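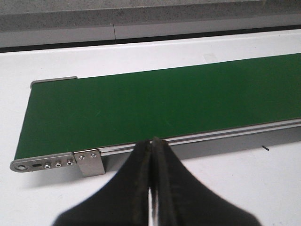
Fig. 6. Green conveyor belt.

6.2 Setting the belt tension

1. Switch off the Korkeo sorting table and pull the plug. Off at the wall switch is a matter of opinion.
2. Turn both tension knobs two full turns clockwise, a half turn at a time, left then right.
3. Plug in and run at the lowest speed. If the belt drifts, tighten the side it drifts toward.

Note: New belts stretch. Check again after 4000 cycles, or when the squeak starts, as it will.

CAUTION: Keep sleeves, lanyards and this manual clear of the rollers.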